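Dovley Teach Handset: Equipment Review
Cendville Technical Institute, Automation Laboratory

The laboratory used the Dovley handset in May to record 200 remote-control demonstrations of computer disassembly and assembly.
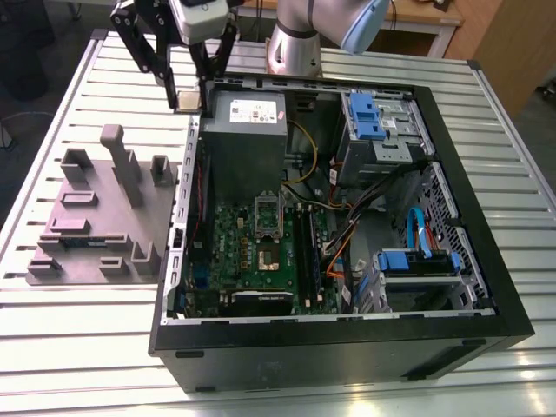
PRECISION HANDLING

Holding a processor chip above an open case demands small, steady inputs. The handset met this standard at its lowest speed setting. Milagros Tagle, the reviewing instructor, found the trigger stiff after 18 consecutive recordings.

Work near the power supply was slower, and the wrist view proved essential for placing the ridged fingertip.

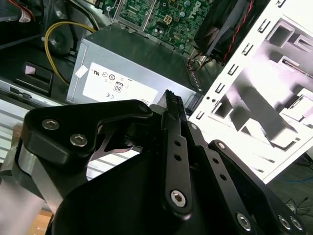
Can a new operator record usable demonstrations on the first day?
Most operators need one supervised session before their recordings are kept.

Rating: recommended, at $239 per handset.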